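12/21/22 - upstairs at Wiltside, textiles bench

Quiet day before everyone goes off, so I finally sat down with the notes on the grey upholstery cloth, which have been living on the backs of envelopes since April. Seija, this is partly for you, as you asked what we'd settled on, and the answer is a bit longer than you probably wanted!

The cloth is the pale grey Troltudine, the close weave with the little speckle in it. We put it on the big padded top with the rounded edge and I must say I've grown very fond of it. I was against it to begin with (I wanted the darker one, as Ehab will remind anybody who stands still long enough) but it sits nicely over the curve and the seam hasn't pulled. Rub count on the offcut is at 11 lots of 300 and I can just see a bit of fluff starting by the fold, nothing I'd call wear. I'll carry on in the new year.

What I haven't done is the colour test, and that's the one that matters if people are going to sort their washing on it. Pale cloth and red clothes - we all know how that goes. The red things with the white trim are the ones to use, I think, the brighter the better. Plan as it stands:

- damp cotton square, pressed under the 200 g weight overnight
- the same again dry, on the other half of the offcut
- look at both by the window, in daylight, and not under that dreadful yellow lamp

Ehab Younis thinks we should use a proper dyed swatch from Stevix so the result can be repeated, and he's quite right, but the swatches are 74 a pack and I'd like to try it with ordinary clothes first. If the pale threads pick up any pink at all we'll know soon enough, and then I'll order the pack and stop grumbling.

Also, please leave the red bits where they are on the grey top. I know they look like somebody's forgotten laundry.

Still to do: find the second roll of piping cord, ask Seija Laitinen whether the foam supplier ever rang back, and return the good shears to the drawer (me, sorry).
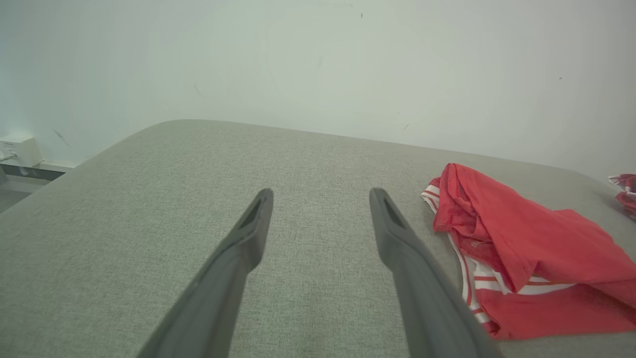 Grey top with the red and white things on it, plain wall behind.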